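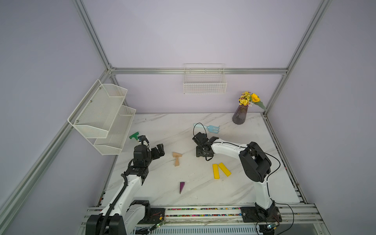 Ludger Seidel
Leiter Unternehmenskommunikation, Volteck

29.10.2013

Volteck übernimmt Vertrieb der Kaneko-Teesorten

Volteck beliefert ab November den Fachhandel mit dem Teesortiment des Herstellers Kaneko. Ein entsprechender Vertrag wurde in Tristcombe unterzeichnet. Das Sortiment umfasst 30 Sorten, darunter Sencha, Hojicha und Genmaicha. Die Erstauslieferung beträgt 3000 Packungen und geht an Teeläden und Feinkostgeschäfte.

„Wir haben lange einen Partner gesucht, der kleine Geschäfte direkt beliefert“, sagt Kenta Fukuda, Exportleiter bei Kaneko. Die Mindestbestellmenge liegt bei zwei Kartons je Sorte. Bestellungen nimmt der Innendienst von Volteck schriftlich entgegen, Preislisten werden auf Anfrage verschickt.

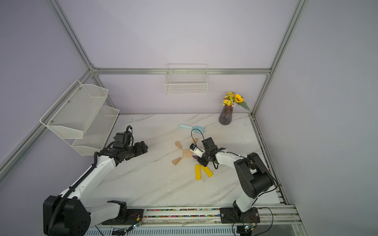

Lagerung und Versand

Die Ware wird lichtgeschützt gelagert und in verschlossenen Beuteln zu 100 Gramm geliefert. Angebrochene Kartons können nicht zurückgenommen werden. Muster für den Ausschank sind kostenlos erhältlich, solange der Vorrat reicht.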